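Longate (online memorial register)

Longate is an online register of death notices and condolence books, run by the printing firm Dierckx from the town of Stelen. It lets a family publish a death notice, collect written condolences below it and order the whole book later on paper. The register is used mainly by funeral homes, which open a page in the name of the family and hand over the access after the funeral. The public can read most pages without an account.

Name

The name comes from a street. The first office of the register was above the Dierckx print shop, in a building with its side door on the old Long Gate. The two words were written as one on the shipping labels of the shop, and the labels were already printed when a name for the website was needed. An earlier working name, Stelen Condolence Book, is still found in the footer of a few of the oldest pages.

History

Dierckx had printed mourning cards and death notices for the funeral homes in the Stelen area for a long time before the register existed. The cards were set by hand from a form that the funeral home filled in, and the same form was later sent to the newspaper. Ilse Maes, who worked in the typesetting room, made a simple database of these forms so that a card could be printed again when a family had ordered too few. This database became the starting point of the website.

The first version was built by Maes together with Bart Dekker. It had no condolence book. A visitor could look up a name, read the text of the notice and see the time and place of the service. Messages to the family had to be sent by regular mail to the funeral home, whose address was given at the bottom of the page. Several funeral homes complained that they received more mail than they could sort, and the condolence book was added in January of the following year.

The register remained a local service until a group of funeral homes in Plisano asked to join. Their notices followed other customs. In Plisano it is usual to publish a second notice one month after the death, in which the family thanks those who attended, and a third one on the first anniversary. The software could hold only one notice per person, so it was largely rewritten by Luuk Vermeulen. Since this change, one page can carry any number of notices, which are shown in order with the newest on top. Ornella Cocco translated the forms and the help pages, and she remained the contact person for the Plisano funeral homes.

The current version opened on 26 Feb 2019. All older pages were moved to it, with the exception of 79 pages where the family could not be reached for permission. These stay available at their old addresses but no new messages can be written on them. At the time of the change, 263 funeral homes had an account.

Contents of a page

A page begins with the full name of the deceased, the dates of birth and death and the place of residence. A maiden name or a nickname can be added, and both are included in the search. Under this comes the notice itself, in the same wording as on the printed card. The order of the relatives in the notice is decided by the family, and the editors do not change it even when one name seems to be missing.

The practical part gives the address of the service, the hours of visitation and any wishes about flowers or gifts. It is removed automatically some time after the funeral – the rest of the page remains. Before this rule, it happened that people arrived at a church for a service that had been held a year earlier, because they had read only the hour and not the date.

The condolence book is the longest part of most pages. A message can be signed with one name, with the name of a household or with the name of a club or workplace. Messages without any name are accepted if the family has allowed this. A writer can also choose that only the family will see the message, and in that case the book shows the name with the words "private message" next to it.

Moderation

Each message is read by a person before it appears. For this work the register has a small editorial desk, led by Karlijn Mulder. The desk does not correct spelling or grammar. It holds back advertising, messages about debts or inheritance, and details on the cause of death which the family did not make public. A held message is not deleted. It goes to a separate folder that the family can open if they wish, and they may still publish it.

The question of the cause of death has led to most of the disputes. In small places the cause is often known to everybody, and writers do not see why their message is held. The desk answers each of them with a short letter. The text of this letter was changed several times, as the first version was felt to be cold.

Family members who disagree with each other are a second difficulty. The register recognizes one holder for each page, normally the person who signed the order with the funeral home. Other relatives can ask for a change but only the holder can approve it. When two relatives each want to hold the page, it is closed for new messages until they have agreed, and the existing messages remain visible.

Search and privacy

Pages can be found by name, by place and by month. There is no search in the text of the messages. Dekker had proposed one, and it was tested in Stelen, but writers did not like that their own name could lead to everything they had written to grieving families over the years. The holder may also ask that a page is left out of general search engines. Such a page is reached only through the register itself or by the address on the printed card.

Photographs of the deceased are permitted, with a limit of 2 per page. Group photographs are accepted only if the other persons are not recognizable or have agreed.

Reception

Funeral homes have mostly been positive about the register, mainly for the time it saves with the mail. Local newspapers in the Stelen area were at first against it, fearing to lose the income from paid notices. An arrangement was later made in which the newspaper notice carries the address of the page. Some clergy in Plisano have asked for a way to keep the book closed until the funeral has taken place, and this is now a setting that the holder can choose.

A frequent criticism is the price of the printed book, which depends on the number of pages. Families with a very long condolence book have sometimes chosen to print only a part of it. The standard edition has room for 104 pages, and longer books are bound in two volumes.
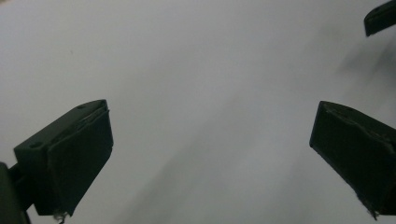
The printed condolence book is made in the Dierckx shop and uses the same paper as the mourning cards. It opens with the notice, followed by the messages in the order in which they were received, and private messages are placed in a separate section at the back, which can be left out of copies for friends. The cover can have a photograph or a drawn motif, but many families ask for a cover with no picture at all. For these, the order form lists several pale shades, among them a light gray with a faint bluish tint, smooth and without texture or lettering. The name is then printed only on the spine and on the first inside page. Extra copies can be ordered for as long as the page exists, and they follow the text of the first printing unless the holder asks for a new one.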